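Fleltis Puts the Shop-Floor Question to a Humanoid: Can It Handle the Grapes?

May 26, 2020 – Fleltis today shared the first results of its Gokex program, which asks a simple question: are humanoid robots ready for everyday chores in a store? The early answer is encouraging, with plenty left to learn.

Over 19 days in May, the team ran 60 produce sessions in a showroom fitted out like a small market corner. The job is one any store clerk knows well: take fruit from a crate on a cart and restock a slatted display stand.

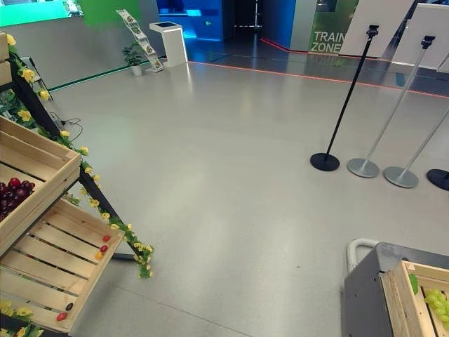

The produce stand with grapes in the upper crate and a few cherry tomatoes below.

Fruit makes a wonderful test. Grapes roll, sag and bruise, and no two bunches hang the same way. A hand that squeezes too hard spoils the stock, and one that holds too lightly drops it. Fleltis worked with the hand-control group at Usell on a slower, softer grip, and the change was a big step forward – bunches that used to slip in the first sessions now reach the stand far more often.
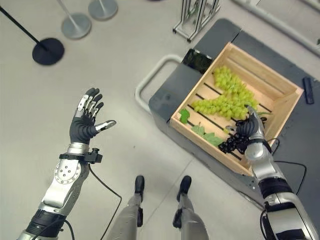 A bunch of dark grapes in the robot's right hand, with green grapes still in the crate.

People are still much faster. A clerk can restock the stand in 2 minutes, while the robot's best full run took 19. Single cherry tomatoes remain hard for it, and so do leaves that catch on the slats. Sorting out damaged fruit is not part of the program yet.

The next round adds 6 new chores, including folding cloth bags, wiping a counter and returning empty crates. Grocery partner Tiêu will supply the task list from its own stores. Fleltis plans to publish the results of every session, including the failed ones.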